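# Outdoor seating deserves a settled rule

The opening of a new restaurant on a neighbourhood high street is usually welcome. The discussion that follows, about whether it may put tables outside, is usually not. The Torach quarter has now had that discussion three times in a year, most recently over the former hardware shop taken by Rostami, whose lease includes a paved rear yard. 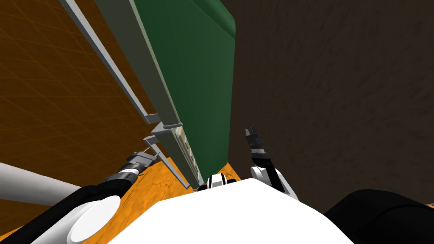 **TORACH, April** — The present arrangement asks each new business to apply for a temporary seating permit, valid for 90 days, and to apply again when it lapses. A restaurant that opens in spring must therefore renew in the middle of its busiest season. Residents, for their part, are invited to comment on the same yard several times over, and many have stopped doing so.

This newsletter takes the view that the temporary permit has outlived its purpose. It was introduced when few premises in the quarter had any outdoor space in use. There are now 39 with tables on the pavement or at the rear, and the rules have not kept pace. 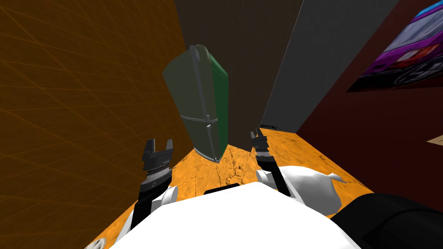 *Left and right arms, each ending in a two-fingered gripper.*

Objections to rear yards deserve a proper hearing. Sound carries between the backs of terraced buildings, and a conversation held at a table can be followed from a second-floor bedroom. The café at Primudix had its yard closed at nine each evening by agreement with its neighbours, and has kept to that hour. An agreement of this kind should be written into the permit from the outset, so that it passes to the next tenant along with the keys.

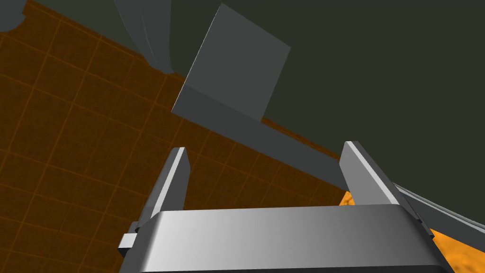

*Gripper above dark brown floor tiles.*

Pavement seating raises a separate question. The footway on Tikow Street is narrow, and a row of chairs can leave a pushchair or wheelchair user with no choice but the road. A minimum clear width should be painted on the ground and enforced at the dinner hour as well as on a Tuesday morning.

Cost also matters. The combined fee for a first permit and its inspection stands at 131 pounds, to be paid again at every renewal. A single annual charge would be simpler to collect, and a small kitchen could plan for it. 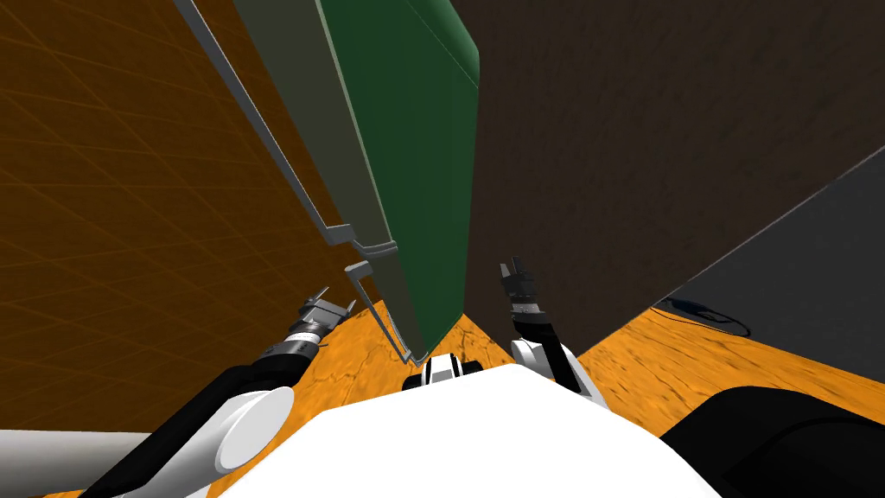 *Green panel beside a gridded orange wall.*

We therefore propose a yearly permit, a fixed closing hour for rear yards and one inspection before the first table is set out. Existing holders should be moved across without a fresh application. The draft rules remain open for comment until the end of the month, and written responses may be left at the Torach reading room.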